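Workshop Tips for the Bassey Robotics Club: Cloth Folding Season

These are the tips we keep taped inside the cupboard door, typed up for new members. The project is teaching a gripper to pick up and fold a dishcloth for the Trenero student challenge in July. Our demonstration log stands at 344 runs and the entry needs 478.

Cloths

Wash new cloths twice before using them. Sizing makes them stiff and they fold differently later on. Woven cotton with a pattern shows up better on a pale table than plain white.

Trim loose threads before each session with small scissors. Do not pull them. A pulled thread puckers the weave and the cloth will never lie flat again.

Drop the cloth from elbow height to start a run — do not arrange it by hand.

Grippers

Wipe the finger pads with a damp rag every 28 runs and let them dry. Lint builds up on the grippy face and the cloth starts to slip.

Put threaded inserts in with a soldering iron, slowly, and stop just before flush. Press the last bit down with a flat piece of metal. If one goes in crooked, reheat it while the plastic is still warm.

Tighten pad screws by hand only. Power drivers strip the plastic.

Spare pads are in the Clasum box, bottom shelf. Take up to 6 and write it on the sheet.

Table

Clean wood with a barely damp cloth. Spray cleaner leaves a film and the fingers drag on it.

Save your runs to the Viteck drive before you pack up — the laptop gets wiped between groups. 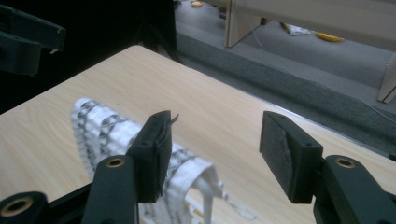 Fingers open over a patterned dishcloth, frayed threads still to be trimmed.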